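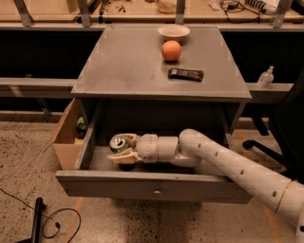

From: Sewwandi Pathirana
To: gripper-users list
Date: 12 March 2019
Subject: Re: Wametix two-finger vs. the old Lisska, drawer task

Yến Lò wrote:

> We've had the Wametix fingers on the arm since July and I'd call the question
> settled. Cans, fruit, bars, all fine. The data sheet gives 3000 cycles
> before the pads need looking at and we are at 2000 with no visible wear.
> Diệp and I would like to retire the Lisska and move everybody over.
> Any objections?

Yes, I have one or two.

I don't doubt the 2000 cycles. What I'd like to know is what was in them. If I read the log right, 769 were a can standing upright on a bare tabletop, with the arm coming in from the side and all the room in the world. Any gripper I have ever used can do that. The Lisska did it for years with one pad half worn through.

A drawer is a different job. With the can on its side you have the drawer floor under one finger, and the walls decide what angle the wrist can come in at. I put both pictures up on the wiki page next to Tài's notes, and I'd ask people to look at the wrist and elbow before they look at the fingers.
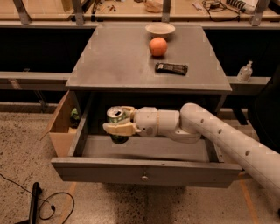 Wametix fingers on the green soda can, drawer fully open, arm in from the lower right.

My trouble with this as evidence is that the drawer is all the way out. Nothing else is in there with the can, either. I'd like to see it half open, and I'd like to see the can pushed against the back wall, where I expect the elbow to hit the front panel long before the fingers get anywhere useful. Maybe it doesn't. Then somebody can show me and I'll stop.

The other thing is the objects on top. The orange and the snack bar get listed as "all fine" in the same breath as the can, and they shouldn't be. A round fruit is easy for two fingers if you come down on the middle of it. The bar lying flat is the hard one. There is hardly any height to grab, the wrapper slides, and a pick by the crinkled end should be scored separately from a pick across the body. The log has one column for both. And I can't find the bowl in the results at all. Was it tried? Rim pick or from outside?

Ngọc asked me off list whether the controller was the same for both grippers. As far as I can tell it wasn't. The Lisska runs were on the old Etasia box and the Wametix runs came after the update, so some of what we are calling a better gripper could be a smoother approach path. I would rerun the Lisska on the new controller before anyone unbolts it - it's an afternoon of work and we'd have a fair comparison.

What I'd agree to for now:

- Keep both mounted kits until the half-open drawer runs are in.
- Same can, same start pose, same controller version, written down in the log.
- Split the bar column in 2.
- Leave Liepiņa's quote for the spare fingers alone until then. The price is not going anywhere.

Yến, if you have the raw force traces from the drawer picks, please send them. The summary plot has been smoothed so much that I can't see where contact starts.

Sewwandi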